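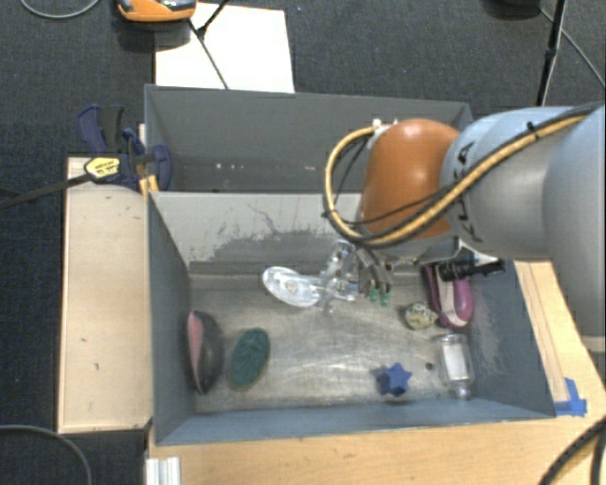

Section 4: Sorting a Mixed Bin

Use this section when a bin holds small household items of different kinds. The Skusham sorting set uses two gray rectangular bins, placed one behind the other. The front bin holds the unsorted items. The rear bin takes each item once it has been checked.

Before you start

Read the label on the side of each bin. Bins marked 300 are for light items only. Bins marked 800 may also hold glass and filled bottles.

Steps

1. Set both bins on a level surface with their long sides lined up.

2. Spread the items across the floor of the front bin. Clear pieces are easy to miss when they lie under something darker.

3. Start with transparent items, such as bottles, jars and molded plastic. Lift branching pieces by their widest part.

4. Move brushes and other bristly items next. Lay them on their backs in the rear bin.

5. Pick out small shapes, such as stars, one at a time. Check the corners for anything that has rolled there.

6. Leave long items standing near the wall until last — they take up less room that way and can go in along the side of the rear bin.

7. Write the number of items on the Konum tally card and slide it into the holder.

Note: The rear bin will look nearly empty for the first part of the job. Do not swap the bins until the front one is clear.

Caution: Do not stack glass on clear plastic. Scratches on clear pieces cannot be polished out.

Caution: Keep the total load under 20 pounds per bin. Lift with both hands.

Replacement parts

Order tally cards under part number 742. The Zultex divider fits both bin sizes and is sold separately. For cleaning, see Section 5.

Revised Jan 30, 2019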